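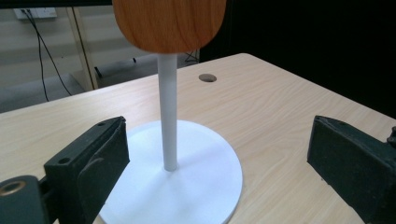

白色圆底座,细细一根白杆,上头顶着橘棕色木纹的板子。

首页 本地 生活 市集 周末去哪儿 订阅

星期六一早我就跑去贝里耶(Berge)了,因为Trellovano换物间总算重新开门。我从冬天一直念叨到四月,家里走廊上堆着两箱东西没处送,再不开门我连鞋都没地方脱!

先把要紧的说了,免得有人看到一半就去做饭:换物间还在老地方,从Pirnska那条坡道走上去,右手边第二个门。星期六上午十点开到下午三点,其他日子暂时不开。东西还是老办法,带来一件可以拿走一件,小件也可以先寄放,登个记就行。这次最大的变化是中间那间屋子重新收拾过了,添了一张浅色的大桌子,小摆设、台灯、碗碟这一类都先上桌,再决定去哪个架子。

以前不是这样的。去过的人都记得,以前一进门就是纸箱,纸箱上面还是纸箱,你想找一个黄油碟,得先把别人家的圣诞彩带挪开,再把一双溜冰鞋挪开,最后找到的是个没盖的黄油碟。我有一回在里面翻了整整一个上午,出来的时候围巾上挂着一只晾衣夹,到家才发现。

现在管换物间的是Gunnel Björklund,好多人认识她,她从前在小学门口开过文具铺,我的第一个铅笔盒就是在她那儿买的。我问她怎么想到要弄张桌子,她一边拆胶带一边回我:“你不把东西单独放在一个平的地方,就看不见它长什么样。在箱子里什么都像垃圾。”我觉得这话挺对的,我家走廊那两箱就是这么回事。

桌子是从Rolitz二手家具行买来的,花了760克朗,钱是去年秋天卖旧书攒下的。我本来以为会是那种深颜色的、又厚又重的老饭桌,结果是浅浅的木色,木纹又细又直,斜着看过去还有一点波纹似的花样,表面很平,带一点点柔光。我伸手摸了好几遍(旁边一位先生大概以为我要买)。Gunnel选浅色是有打算的,深色的东西放上去清楚,白的东西放上去也还看得见边。她原先看中的是一张玻璃面的,被大家劝住了,谁也不想天天擦手印。

搬桌子那天我没赶上,听说坡道上有一段结了薄冰,四个人抬着走走停停,到门口又发现门框窄,只好把桌腿卸下来再装。装的时候少了一颗螺丝,大家趴在地上找,后来在谁的手套里找着了。这一段在我排队登记的时候听了三个版本,每个版本里手套的主人都不一样。

再说说那个小立架。就是开头照片里那个,我一眼就喜欢上了!下面一块厚厚的白圆盘,中间立起一根光溜溜的白细杆,杆子顶上是一块圆角的板,橘棕色的木纹,颜色比桌面深好多,放在一起反差很大。送来的人没留条子,登记本上只写了“立架,一件”,用来干什么完全没写。于是一上午都有人在猜。有人说是摆在柜台上写价钱的,有人说是放首饰的,有个小姑娘坚持说那是给乒乓球拍做的雕像,她爸爸说哪有人给球拍做雕像,她说怎么没有,这不就是。

我自己想拿回去放在玄关,贴张便条提醒我带钥匙。可是我前头已经有人写了名字,按规矩先写先得,我只好排在第二个。如果第一位下个星期六没来拿,就轮到我。我这人心眼小,已经在盼着那天下雨了。

换物间的登记本也值得说两句。关门之前,登记过的物件一共是477件,Gunnel把旧本子从头抄了一遍,抄到新的本子上,按碗碟、布料、灯具、玩具、书、说不清的东西来分。“说不清的东西”这一页最厚。她抄的时候还顺手核了一遍,有几样写着在架子上,结果怎么都找不着,像一只蓝色的漏斗,还有一套少了一把勺子的勺子。漏斗后来在窗台后面,勺子到现在还没影儿,谁家要是多出来一把,柄上有麦穗花纹的,请送回去,不问缘由。
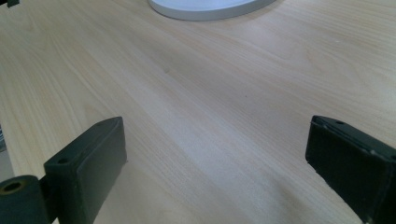 换物间的新桌面,浅色细木纹,靠里边露出一道白色的圆边。

桌子上的摆法也有讲究,我在旁边看了一阵子才看明白。新来的东西放在靠里的那一头,一次不放太多,等登完记、擦过灰,再往架子上挪。靠外这头尽量留出来,给人把自己带的东西掏出来看。星期六刚开门那会儿人多,大家还是老习惯,往上一堆就走,Gunnel就站在那儿一遍一遍地说,慢慢来,一样一样放。到了中午好多了,连最急性子的那几位都学会先问一句“放哪头”。

我看见一位老太太把一条桌布叠得方方正正地递过来,叠好了又打开,指给人家看哪里有一块补过,补得很细,不说根本看不出来。她说这桌布在她家待了好多年,孩子们小时候把果酱打翻在上面。我问她舍得吗,她说家里的桌子换小了,铺上拖到地,天天绊人。后来桌布被一对年轻人领走了,他们刚搬来,连桌子都还没有,说先有桌布也行。

我带去的两箱东西,下场是这样的。第一箱是杯子,全部收下,有一只杯口磕了一点点,被退回来,我又拿回家养葱了。第二箱是杂七杂八的电线和转接头,Gunnel看了一眼,把箱盖合上,又推回给我。她没说什么,我也懂。电线类这次统统不收,要送去Pirnska坡底下的回收点,那儿平日也开,别再往换物间门口放了。上个月有人半夜搁了一大袋在台阶上,第二天早上下雨,收拾起来可费劲。

另外几样不收的也顺便写一下,省得大家白跑:床垫不收,开过封的化妆品不收,儿童安全座椅不收,大件家具要先打招呼。书可以,但是百科全书全套的先别搬来,架子上已经有两套了,每套都占一整层,一直没人领。衣服要洗好。玩具有电池的,请先把电池拿出来。

有人问我灯具收不收。收的,台灯、落地灯都行,不过得先插上试一试,亮了才登记。灯泡最好留在灯上,灯罩有点旧没关系。墙边新装了插座,试灯就在那边,别在大桌子上试,线拖过来会绊人。那天有个男孩帮妈妈试一盏小灯,按了好几下都不亮,最后发现是插座的开关没开,他妈妈笑得眼泪都出来了。

咖啡还是有的,自己倒,投币罐在水池旁边。烤饼那天中午前就吃完了,是豆蔻味的,我抢到最后一块,没什么好道歉的。椅子不够坐,来的人要是家里有多余的折叠凳,可以带来放着,算寄放,随时能拿回去。屋里暖气开得不太足,脚边会凉,怕冷的穿厚袜子。

关于小孩,我问得比较仔细,因为我外甥下次也想跟去。可以带,角落里铺了一块毯子,有积木,也有一些缺了几块的拼图,孩子好像也不在乎缺不缺。玩具架上的东西孩子可以先玩再决定要不要,就是别拿进咖啡那边。那个说球拍雕像的小姑娘在毯子上给立架画了一张像,画得比实物高很多,还加了两只眼睛。画现在贴在登记本旁边,Gunnel说贴到有人来领立架为止。

排队的事也讲讲。开门那会儿队伍一直排到坡道上,我站在中间,前后都在聊天,听到的全是谁家要清阁楼、谁家车库塞不下车。有位大叔带来一台手摇绞肉机,用毛巾裹着抱在怀里,一路上人人都要掀开毛巾看一眼。他一件没换就走了,说就是想让它去个用得上的人家。结果他刚出门又折回来,在架子上看中一本钓鱼的旧书,蹲在那儿翻,一翻就翻到快关门。

下面几个星期六的安排,我照着门上贴的单子抄下来了。下个星期六主要收碗碟和玻璃,请用报纸包好,包纸自己带回去。再下一个星期六有缝补桌,带针线的、会缝拉链的都欢迎,不会缝的把衣服带来也行,有人手把手教。之后那个星期六大概要整理书架,会关得早一点,具体几点门上还没写,写了我再来更新。

要是有人想帮忙,最缺的是搬东西和写标签的。写标签那份活儿我报了名,我字不好看,但是写得快。Gunnel给了我一支粗笔和一叠硬纸卡,要求只有一条,写清楚东西是什么,用途不知道的就老老实实写“不知道”。我写的第一张卡就是给那个立架的:白底座,木纹板,用途不知道,已有人登记。

停车还是老问题,坡道上面只能停几辆,早到早有。走路的话从面包房那边的小路绕过来最省力,推婴儿车也能走。公交在坡底下那站下。带大箱子的可以先开到门口卸,卸完请马上把车挪走,后面的人真的会按喇叭,我就是那个后面的人。

下个星期六我十点前就到,带着我那几只玻璃罐子,还有一颗不太光明的心,去看看立架还在不在。麦穗花纹的勺子也请大家回家翻翻抽屉,找到了直接交给Gunnel就好。

市集公告 读者来信 联系编辑部 返回顶部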